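Comparing two gripper finger sets on a task board

You need one arm you trust, a task board, and more patience than the Wukix quick-start sheet suggests. Run the stock fingers first, then the Winard ones, and change nothing else in between. I changed the controller gains in between once and got a lovely graph of my own meddling.

Step 1. Clamp the board down. Start with the slider, then the buttons, toggles and dial, in that order, every time.

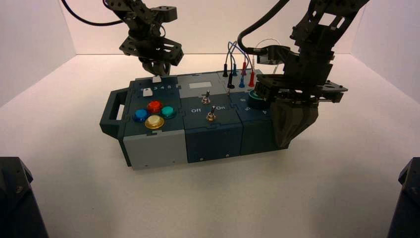
Step 2. Do 35 tries per task. Log a miss as a miss, even when the arm was "basically there." Keep the speed setting at 800 for both sets.

Step 3. Swap the fingers and redo the zero. Close the gripper slowly on nothing and look at the tips through the wrist camera. If they touch early on one side, loosen the pads and start over.

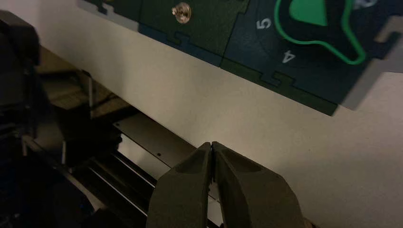
Step 4. Run the same 35 again. Wide pads tend to be great at grabbing and terrible at small tabs, so expect the slider to eat your afternoon.

Save both logs under different names. My first pair were called "test" and "test", and one of them is gone.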